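3.2 Overflow storage in small kitchens

The second round of visits, carried out in March, covered households in the Gomley district whose kitchens had fixed masonry counters. Such counters are durable and easy to wash, but their size cannot be changed once they are built. When a household acquires more goods than the counter and cabinets can hold, the additional items are placed elsewhere in the room. We refer to these places as overflow points.

Matubbar and Dalen recorded the overflow points during each visit, and Chamoun coded the field notes. An overflow point was defined as any piece of furniture or area of floor used to hold kitchen goods although it was not built for storage. Chairs, stools, window ledges and the tops of appliances were all included. Items in use for cooking at the time of the visit were left out.

Stools were of particular interest. A stool offers a raised surface above the floor and a sheltered space between its legs, and residents described both as useful. Figure 3 shows a stool used on both levels: a clear plastic box and a wide steel basin are stacked on the seat, with white plastic bags heaped above them, and a dark bag has been placed underneath. The tiled counter runs across the back of the room. 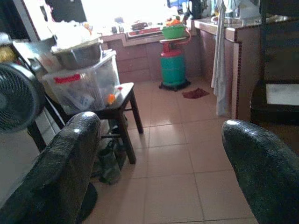

Figure 3. Stool serving as an overflow point in a kitchen with a tiled masonry counter.

Residents generally distinguished between goods that had a settled place and goods that were "waiting" for one. Plastic bags kept for reuse were most often assigned to the second group, even where they had remained in the same spot for several months. Large basins were harder to classify. Several residents stated that a basin belonged wherever it could be reached with one hand, and they did not regard its position as temporary. The coding scheme was revised accordingly, and basins were given a separate category in the analysis reported in Section 4.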